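**The Menen Crossing, complete in one volume**
Etornam Arthur
Edited, with notes, by Hae-won Song
Cloltden Books, hardcover, 464 pages, sewn binding, ribbon

Menen is a moon with one ferry, one ferryman and a timetable that was drawn up before anyone had measured the tides. Etornam Arthur wrote twelve long stories about it, and they came out in the wrong order, in magazines that mostly folded soon afterward. (He has asked us to say that the two things are unrelated.) We've put them back in the order he wrote them, which is also not the order in which they happen. There is a chart at the back. Readers who like charts will find a mistake in it, and Hae-won Song knows about the mistake and has decided to keep it.

You don't need to have read any of them before. If you have, you'll notice that "The Stisadcombe Passenger" has its original ending again, the one where the passenger gets off.
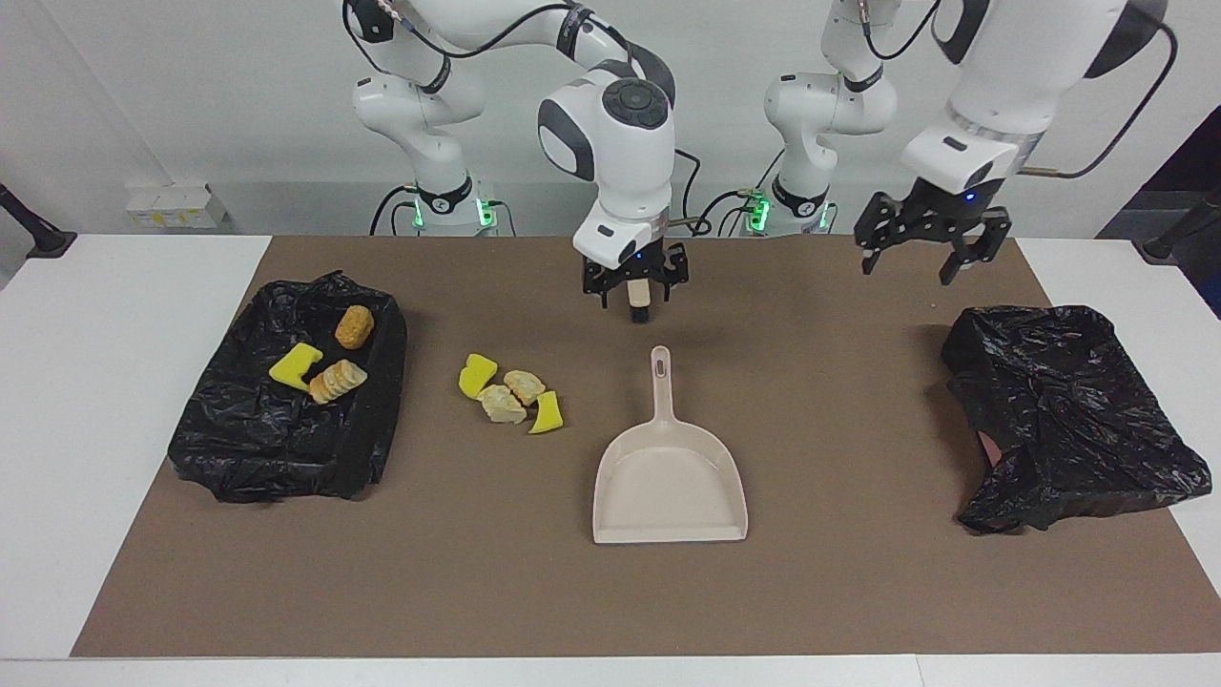 The binding took longer to agree on than the text. Arthur wanted the cloth to look like river mud and Song wanted something a person might pick up in a store, and the settlement is a plain brown with green endpapers. On a screen the brown comes out close to the mat on that long table, maybe a little redder, and the green is quieter than the band of lights glowing at the foot of the robot arm on the left. If you're matching it to a shelf, please don't trust your phone. There is a ribbon as well, also brown, and it's long enough to use.

**What's inside**

- All 12 Menen stories, including "Low Water," which was printed once with its last page missing and got good reviews anyway
- An introduction by Song, best read afterward
- Notes on the text, set small
- The chart
- A short glossary of ferry terms, several of which Arthur made up and one of which has since been corrected by a ferry pilot

**The Baidoo edition**

Named for the ship's cook, who gets the best lines. It's the same book in a slipcase, signed by Arthur on a bound-in page, and limited to 200 numbered copies. It weighs 805 grams with the case on. Requests for a particular number go in a drawer, and we do look in the drawer.

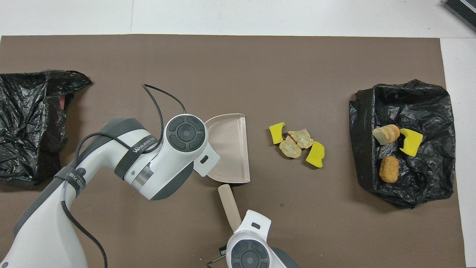

The standard hardcover comes in a dust jacket, and the jacket is black. We were warned about this. It has a high-gloss finish, so it throws back light in bright streaks the way the crumpled bag on the left does, and it will hold a thumbprint from the first chapter through to the index of tides. A soft dry cloth gets most of it off. You can also take the jacket off to read, as Song does, and then spend a week wondering where you put it.

**Ordering**

Both editions ship in February. Orders that include a Baidoo edition are held until everything is ready and then sent in one box. Corners that arrive dented will be replaced if you write to us within the month. Opinions about the ending should go to the author, who replies slowly and by postcard.

Paperback: not yet. Audio: Arthur would like to read it himself, and we are discussing that.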